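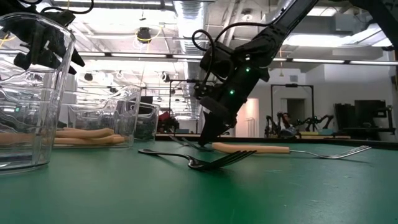
The planner at Unero is 427 lines long, and Azucena Tlapale would like it to be shorter. It decides which fork the arm goes for next. For most of the spring it decided, with perfect confidence, on the one it couldn't reach.

“It was very good at wanting things,” she says.

Unero writes software that puts cutlery away. The company would prefer you said “general-purpose manipulation stack”, and its website does, several times. But the benchmark it has organised its life around, known internally as Clendoren, is a table of forks and knives and some clear plastic containers to sort them into. Anyone who has emptied a dishwasher at seven in the morning could pass it half asleep. The software's best run to date would embarrass a teenager.

Much of the trouble is in perception. Cutlery is thin and shiny, which depth estimation hates, and clear plastic is worse. Shu-fen Lai, who looks after that part of the stack, spent a month on a bug in which the model saw the felt through the side of a container and concluded that the container was more felt. The planner, told the way was clear, behaved accordingly.

Her fix was to stop trusting any single view. The wrist cameras now vote with the fixed one, and where they disagree the software slows down and looks again. It disagrees with itself a lot. A log from one afternoon in November recorded 1336 second looks, a good many of them at the same fork.
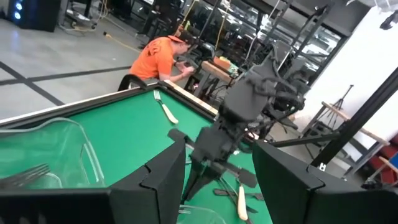
A wrist camera's view of the Clendoren table, with the other arm holding a knife.

Then there is Ballside, the replay tool, which Qusai Farah wrote over a long weekend and has been apologising for ever since. It lines up every camera with whatever the planner believed at that instant, and lets you scrub back to the moment belief and cutlery parted company. The interface is grey on slightly darker grey. Everyone I spoke to complained about it, and everyone had it open.

Farah's archive holds 2937 episodes. He has labelled about 400 of the failures by hand, under headings that include “grasped air” and “changed mind”. Tlapale's rewrite of the planner is aimed squarely at the second. She has it down to a single cost function and a timer – when the timer runs out, the arm has to commit to something, even a spoon.

There are no spoons in the benchmark. She's working on that too.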